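Workshop | Kitchen | Garage | Software Corner | Archive

Tips > Workshop > Software Corner > Tabletop arms

March 8, 2022
By the Clonthorpe Workshop Notes desk

Household tips for people whose household includes a robot arm

Our May column on getting limescale off a kettle drew three letters. The one on stopping a tabletop arm from flinging a spatula drew rather more, so we know where we stand with you. What follows is the software side of the same subject, gathered at the Clanlow bench over a winter of picking up play food.

Name your poses before you need them. "Home", "above table" and "out of the way" will do for a start. If you save them as pose1, pose2 and pose2_final, you will one day send the arm to pose2_final with a colander in the road.

Put the table in the planner. A planner only avoids what it has been told about, and it will happily plot a lovely smooth curve through a worktop. Add the table as a flat box and make it 15 mm taller than it is. You lose a little reach at the bottom of a grasp, so switch the extra off for the last straight move down and put it back for the lift.

Put the cable in as well, if only as a fat cylinder near the wrist. Cables are left out of every model we have ever downloaded, apparently on the grounds that they are hard to draw.

Calibrate the camera after you've bolted everything down. We have done it the other way round twice. Keep the calibration file with the date in its name, and have the program print which one it loaded at start-up. A morning spent adjusting grasp offsets against last autumn's file is a morning you could have given to the kettle.

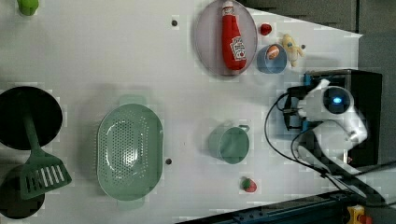

Holes are a nuisance for depth cameras. Anything with a pattern of them tends to come back as a sort of moth-eaten cloud, and the grasp finder will then propose gripping thin air with great confidence. Fill the gaps in the depth mask before you look for grasps, or fit a plain oval to the outline and work from that. The second is cruder and has given us less bother.

White things on white tables are the other old favourite. Lower the exposure until the table goes a dull grey, then segment. Turning up the lights makes it worse, however much it feels like helping.

For long thin objects, spatulas above all, don't let the program pick the middle of the bounding box. On anything lying at a slant the middle of the box can be bare table. Use the long axis of the mask and take hold of the handle a third of the way along. If one object is resting in another, lift straight up for 200 mm before any sideways travel.

Slow down near things. We run at full speed in open space and drop to a crawl for the final approach, set in one place in the config and nowhere else. Dhillon, the small scheduler we use, once had the speed in four files. It obeyed whichever it read last, much like the rest of us.

Soft toys want a force limit of their own. The gripper's "closed" signal means little on plush, which goes on squashing for as long as you let it. Stop on force, wait 300 milliseconds, then check the width again before lifting.

Log the failures with a picture and the planned path, and log the good ones too. The Cudville set we practise with has 323 attempts in it, and the useful ones are nearly all near misses: right object, right angle, wrong height. Sort by object before you start blaming the planner. Ours had been accused of all sorts when the trouble was one bad mesh of a cup.

Check the stop button before each session, with the arm moving slowly, and make sure your software notices it has been pressed. Some programs carry on ticking through the task list while the arm sits there, then try to catch up all at once when power returns. Clear the queue on every stop and make restarting a separate command.

Lastly, tidy the table back to a known layout when you finish and save a picture of it. Next month we return to sinks.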